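# Flosel bin set: questions about recording

**What counts as one example?**
One attempt at a bar, from the arm leaving its start pose to the arm returning to it. A missed grasp is still an example. Mark it `miss` and keep it.

**How many do we need?**
The target for the Fostthorpe station is 4000. The first export held 673 after duplicates were removed.

**Which bars go in the bin?**
The standard load is six: 3 reddish-brown and 3 dark green. Do not swap in other colors partway through a session. Start a new session and change the load field.

**How should the bars be placed?**
Drop them from the rim and leave them where they land. Bars against a wall and bars lying across each other are wanted. The early sets had too few of both, and the Grino model learned to pick only from the middle.

**Can I move the bin?**
No. It stays clamped at the rear corners. If a clamp slips, stop, run the bin calibration again and open a new session.

**Do scuffs on the bin floor matter?**
No. Leave them. Remove dust and chips only.

**What do I do when a cable hides a bar?**
Keep the example. Label the part of the bar that shows and set `occluded` to 1. Do not guess the hidden end.

**How long is a session?**
Until the bin is empty or 7 misses in a row, whichever comes first.

**Where does the Đinh labeling tool save its files?**
In the session folder, next to the joint log. Both files must share the session number or the import will skip them.

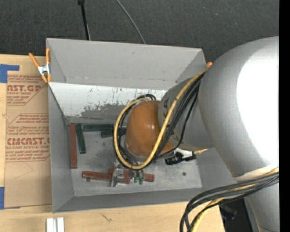
*Standard load in the clamped bin, gripper over the two front bars.*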